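Scene Rules for Simulated Assembly Tasks: Frequently Asked Questions

Wedbridge Simulation Group. Maintained by Nasrin Tehrani and Thitima Nakpan. Last revised in May.

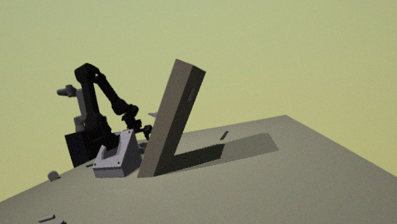 These rules apply to every assembly scene submitted to the Elora task library, whether you built it from scratch or adapted an older one. They cover layout, naming, physics settings, resets, and what you may claim from the results. A scene has to pass review before anyone trains or tests a policy on it. Reviewers look first at the working area, so a tabletop with one tall board, a U-shaped holder and a few small loose parts is easier to get through review than a crowded one. Small parts that sit well away from the gripper are allowed, but each one has to be listed in the scene file.

Who needs to read this?

Anyone who submits a scene, changes a shared scene, or reports numbers from one. If you only run scenes that are already approved, read the sections on resets and reporting and skip the rest.

Do I have to list every object, even ones the robot never touches?

Yes. Every body with a collision shape goes in the object list with its name, mass, friction value and whether it is fixed or free. Objects with no collision shape go in a separate list marked "visual only." Most rejected submissions are rejected for a missing entry here.

How should I name objects?

Lowercase, underscores, no spaces. Start with the kind of thing (peg, board, holder, rod, plate) and end with a number, even if there is only one of it. Do not name things after the task step they belong to. Steps get reordered and the names stay.

Can a scene have more than one arm?

Yes. State which arm is active. If the second arm is parked for the whole task, give its parked joint values and turn its collisions on anyway. A parked arm with collisions off has let policies pass straight through it, and those results had to be thrown out.

If both arms move, you also need a shared keep-out zone. The template is in the Flikden folder under "two_arm."

Does the background matter?

Not for approval. Plain backdrops are fine and load faster. If your policy uses camera images, the submission must say whether the backdrop and lighting are fixed or randomized. A policy trained on one flat color behind the table must be labeled that way in any report.

What about shadows?

Leave them on for camera-based tasks. Tall parts can throw a shadow across a good share of the table, and a small dark part lying in that shadow can be hard for a vision model to pick out. Do not move the light to make the task easier after your baseline runs are done. If you need to change it, submit a new version of the scene.

How much space do I need around the fixture?

Enough for the open gripper to come down on either side of the part without touching anything it isn't meant to touch. Check this at the widest finger opening. The checker script tests the approach at 20 poses and fails the scene if any of them start in contact. Narrow gaps between a fixture and a board are the usual cause. You can keep a narrow gap if it is part of the task, but say so in the notes field or the reviewer will send the scene back.

What physics settings are required?

Use the library defaults unless you have a reason to change them. The default is 4 substeps per control step. You may raise it for tight insertions. You may not lower it. Contact softness and solver settings must be written out in full, including the ones you left alone, so that a later change to the defaults doesn't change your scene.

Can I make a hole or slot bigger than it is on the real part?

Only in a training scene, and the scene name has to end in "_loose." Test scenes use the real clearance. We have had people report a good insertion rate and find out later that they had loaded the loose version.

How do resets work?

A reset has to put every free object back inside its listed start range with zero velocity. Parts that fell off the table count as free objects. Let the scene settle before the first action is recorded. If anything is still moving when the episode starts, the episode is void.

Run the reset test before you submit. It performs 500 resets in a row and writes a log. Attach the log. A scene with a single bad reset does not pass, and we don't make exceptions for rare ones.

How many episodes do I need to report a success rate?

At least 100, with seeds listed. Use the same seeds for every method you compare. Do not drop episodes where the simulator behaved oddly. Count them as failures and describe them in the notes.

What counts as a success?

Whatever the success check in the scene file says, and nothing else. Write it in terms of positions and contacts. "Part is inserted" is not a check. "Part origin is within tolerance of the target pose and the gripper is open" is a check. The tolerance goes in the file as a number with units.

Can I use simulation results to skip the hardware safety review?

No. Passing in simulation does not approve anything for a real cell. The speed and force limits, the guarding and the stop functions are reviewed separately by the people who run the cell. Bring your simulation report to that review if you have one. It helps with planning, but it does not replace any step.

My scene is based on the Yimyam set. Do I still need a review?

Yes, if you changed anything with a collision shape, a mass or a joint limit. Color and texture changes only need a version note. If you aren't sure which kind of change you made, run the compare tool and paste its output into the request.

Who approves a scene?

One reviewer who did not work on it. Nasrin handles single-arm scenes and Thitima handles two-arm scenes and anything with a custom gripper. When one of them built the scene, the other reviews it.

What happens if a problem is found after approval?

The scene is marked "held" and stays in the library so that older results can still be reproduced. Fixes go into a new version with a new number. Do not edit an approved file in place, even for a typo in a comment. The file hash is used in reports and any edit breaks it.

Where do I send a correction to this page?

Open a ticket under "Scene rules" and quote the question you want changed.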